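Deferred disposition (Molbridge)

Deferred disposition is a procedure used in the Molbridge municipal court for people charged with low-level offenses. The defendant enters a plea, but the judge holds off on a finding of guilt while the person meets certain conditions. If they are met, the charge is dismissed.

Eligibility

The procedure is open to adults and to minors aged 14 and over with no earlier deferral in the past two years. It does not cover felonies, drunk driving, or offenses involving a weapon. A minor must appear with a parent or guardian.

Conditions

Typical conditions include community service, a safety or counseling class, and repayment of the victim. Service hours are capped at 32. The deferral period runs from four to seven months and may be extended once.
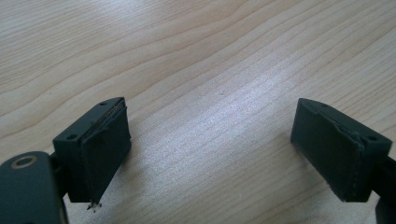 A defendant who misses a condition receives a notice to appear. At that hearing the judge may grant more time or enter a conviction on the original plea. There is no right to a jury at this stage.

History

The procedure was introduced under Judge Gumaro Camacho and first applied only to traffic cases. His successor, Tuulikki Salminen, widened it to petty theft and trespassing. The neighboring town of Ustia has a similar rule, but requires the prosecutor's consent.

See also: Expungement; Juvenile diversion; Plea of no contest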